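Updated in February, after a month of emails asking the same thing: can a machine put the kitchen away for me yet?

I love this question! It's why this tips page has a corner for robots at all, right between the drawer dividers and the descaling. The chore I get asked for most is the dullest one going, which is moving plastic food boxes in and out of a wire basket, so let's take that one properly.

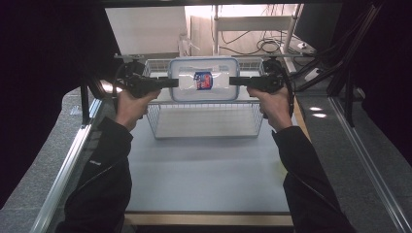
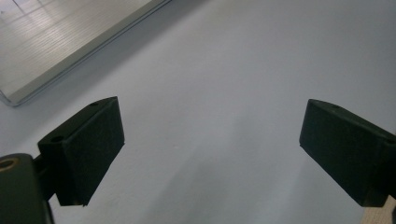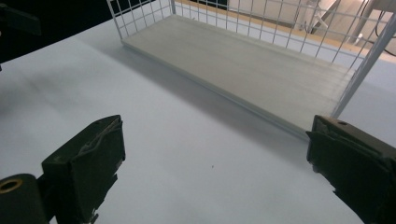
One reader wrote in that a robot which needs a person to show it how to lift a lunch box is a long way from earning its spot in the kitchen, and that she'd sooner have a dishwasher that dries plastic. Fair enough, and I'd queue up for that dishwasher too. But I think she's selling the lunch box short. It's a hard object!

## Why a food box is tricky

- **It's clear.** Cameras look for edges, and a see-through wall shows them whatever happens to be on the other side.
- **It bends.** Squeeze the short ends too gently and it slides down, squeeze too hard and the lid pops. You and I feel that happening and ease off without thinking.
- **Wire baskets snag.** A rounded corner catches on a grid and the whole basket starts traveling across the counter.

Flat pads pressing in from both ends are a good answer for a rigid box with the lid on. For a soft takeout tub I'd want something under the bottom as well.

## What I'd trust a machine with today

Floors, yes. Mowing, yes, if your lawn is plain. Stirring a pot, sure - there are gadgets that do it nicely. Folding towels is getting close and it's a joy to watch, though you could do the whole pile yourself while it thinks about the second one.

Putting away mixed dishes, not yet. The demos from Tirier and Hasa both look terrific, and in both of them every box is the same box. My cupboard has 4 brands of container and lids from at least one brand I no longer own. I wrote to Hasa about odd lids and got a very friendly reply that didn't mention lids.

On the shop floor it's a rosier picture. A small packing shop I swap notes with, Đinh, logged one stretch of basket loading with a two-armed setup: 2843 boxes moved, 342 put aside for a person to sort out. They were thrilled and I would be too. Same box all day, same basket, same spot on the bench. If your workshop has a job like that, it's worth a phone call now.

## Get your kitchen ready anyway

The nice thing is that whatever helps a machine helps you tonight.

1. Pick one container shape and stick to it. Hand the strays to whoever is taking leftovers home.
2. Store boxes with their lids on if you have the room. It eats space (I know, I know) but you never hunt again.
3. Give the basket a fixed home. Two dabs of museum putty or a strip of shelf liner under it will stop the sliding.
4. Put a label on the end or the side of every box, in the same place each time. Labels that wander are as good as no labels.
5. Leave a hand's width free on both sides of the basket. I didn't believe in this one until I tried it, and now I won't go back.
6. Keep the counter in front of it plain and clear, so you can set a box down while you shuffle the others.

For shelf liner I use the ribbed kind from Grerkunine, cut with kitchen scissors. It lies flat after a night under a heavy cutting board, and it can go in the sink with the dishes.

Next update will be laundry, including the great sock question. If you've had any machine at all in your kitchen or garage that puts things away, even badly, write and tell me what it dropped!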